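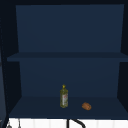 Let the students fail in a pretend kitchen first

May 10, 2022
By Morenike Olaniyan

I help run the after-school robotics club at Treven, and for two years I've argued with other parents over whether our kids should be working in simulation. The complaint is always the same. They joined to build robots, and they spend most of the term looking at a kitchen on a screen.

I think the kitchen on a screen is the right place to start. Our current exercise asks the students to write a program that finds the olive oil in a cupboard and brings it down to the counter. A bread roll shares the shelf with the bottle, and the program has to leave it alone. Adults hear that and think it's too easy. The students logged 1,143 attempts last term and 461 of them worked. I was pleased with that. Each failure took a few seconds to reset, and no one had to mop the floor.

With a real arm, a session of 60 minutes gives each kid one or two turns. The confident ones take the controls and the quiet ones hold the laptop. On the screen they all get a go, and they can be wrong without the whole room watching.

The sink is the harder half of the unit. It has a drainboard with grooves running its length, dark grey against white marble, and there's a small yellow object sitting on the drain. Students have to decide how a gripper would come at something that low, with the tap standing off to the left. Most of them want to write the code straight away. We make them sketch the path on paper first – they grumble, but their second tries are better for it. 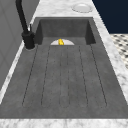

Shalini Saxena disagrees with me, and she put it fairly in an email to the club. A simulated bottle doesn't slip the way an oily one does, she wrote, and a student who has never felt a motor stall will trust the numbers too much. She would like the real arm out by the third week.

I'd settle for the fifth. She's right that friction and weight are only as good as the settings we give them, and our settings are guesses. The plan for July is to run the same cupboard task on a real shelf and have the students write down where the two versions part ways. I expect that list to be long, and I'd like them to be the ones who write it.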